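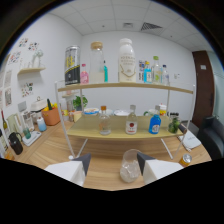 Page last changed: April, Sille Holst

Rokano project course
Handout 3: Grasping clear objects with the hand-held gripper

1. Purpose

This handout covers the third block of practical work. Blocks 1 and 2 dealt with opaque, rigid objects on a bare surface. Block 3 moves to a glass tumbler with ice cubes in it, standing on a table next to a stocked shelf unit. The task is to approach the glass, close on it, lift it, carry it to a marked spot and set it down. Each pair records demonstrations by hand, trims them, checks them and hands them in for training. Training itself is covered in Handout 4.

You should have read the notes on calibration before starting. If you missed the session, Anum Gilani has the worked sheets.

2. Terms used

Approach: the part of the motion from the starting position until both fingers are level with the object, one on each side.

Closure: from the first finger movement inward until the finger gap stops changing.

Carry: from the moment the base of the object leaves the table until it is again in contact with it.

Release: from the first outward finger movement until the tips are clear of the object.

Episode: one complete recording containing all four phases in that order. A recording in which a phase is repeated is a retry and is filed separately.

3. Why a glass is harder

A depth sensor that works by projected light gives poor readings on clear glass. Part of the light goes through, part is bent and part is reflected off at an angle. The usual result is a hole in the depth map, or a surface that belongs to whatever stands behind the glass. For this reason the Laxdal pipeline uses colour video only in Block 3, and depth is switched off in the settings file. Do not switch it back on.

With colour video the outline of a tumbler has to be found from its rim, its base and the distortion of the background. Ice helps, as it gives the inside of the glass some texture. It also changes during a session: cubes shrink, shift and float as they melt, so two episodes recorded at the start and end of an hour do not show the same object. This variation is wanted in the training set, but it must be logged (see section 6).

Condensation lowers the friction between the finger tips and the glass. A grip that holds a dry tumbler may slip on a wet one. Dry the outside of the glass between episodes unless you are recording the wet condition on purpose, in which case enter W in the surface column.

4. The surroundings

The table in Block 3 has a two-tier shelf unit on it, with a row of containers on each board. Several are clear glass or clear with a coloured cap. They are distractors. A policy trained only on a lone tumbler tends to pick out any bright, upright edge, and a row of bottles supplies many of these.

Rules for the shelf:

Leave the containers in place during an episode.
Between sets you may move containers on either board, but not from the boards to the table.
Do not add a second tumbler. The target must be the only drinking glass on the table.
The counter along the wall is not part of the task. Leave it as you find it.

Lighting should stay constant within a set. Reflections in the glass shift when a person walks past, so the partner who is not recording stands still, behind the operator.

5. Recording procedure

5.1 Start the recorder and wait for the steady tone. Hold the gripper still, fully open, for 2 seconds. The alignment step needs this still period to match the video with the motion data.

5.2 Approach from the front with the fingers on either side of the glass. Keep the tips below the rim and above the base. The two fingers should reach the glass at the same time. If one touches first, the glass is pushed sideways and the episode will usually fail the contact check.

5.3 Close at a steady rate. Stop when the gap stops changing. Squeezing harder adds nothing to the data and bends the fingers, which shifts the tip position away from the calibrated value.

5.4 Lift straight up before moving sideways. A diagonal lift drags the base over the wood and appears in the motion data as a jolt.

5.5 Carry with the glass upright. Tilt is computed from the gripper orientation, on the assumption that the glass does not turn between the fingers. If you see it turn, finish the motion, stop, and mark the episode T.

5.6 Set down, open fully, draw back along the line of approach. Hold still again, then stop the recorder.

6. Log sheet

One row per episode. Columns: episode number, operator, ice (full, part, melted), surface (D or W), shelf layout number, result, remarks. Fill in the row before starting the next recording. Rows filled in afterwards from memory were the main source of errors in the Vuvside set, and most of these could not be put right from the video.

Results are entered as one of: complete, slip, knock, retry, void. A knock is any contact with the glass before closure that moves it. Void is for faults in the recorder and not for poor grasps. Failed grasps are kept.

7. What the reference set shows

The reference set recorded at Brarby has 307 episodes, of which 49 are marked slip or knock. The slips fall mostly in the wet condition, as expected. The knocks are less easy to explain. Holst's reading is that operators look past the fingers at the glass and misjudge the far finger, which is partly hidden behind the tool from where they stand. Watching the live preview instead of the glass lowers the number of knocks but makes the motion slower, and slow episodes have to be resampled before training.

Pairs should decide on one method and keep to it for a whole set. Write the choice at the top of the log sheet.

8. To hand in

a) The trimmed episodes, with failures included.
b) The log sheet as a plain text table.
c) One page on the slips and knocks in your own set. State the phase in which each occurred and the evidence for it in the video or the motion data. A plot of finger gap against time is enough for slips - no further analysis is expected.
d) The calibration file used. A set without one cannot be processed and will be returned.

Clock times in the log are in 24-hour form. File names follow the pattern given in Handout 1, with the block number changed to 3.

9. Reading for Block 4

Revise the section on resampling in the Laxdal notes and bring your finger gap plots. Pairs who wish to swap operators for Block 4 should tell Anum Gilani before handing in, as the operator code is fixed once the set has been loaded.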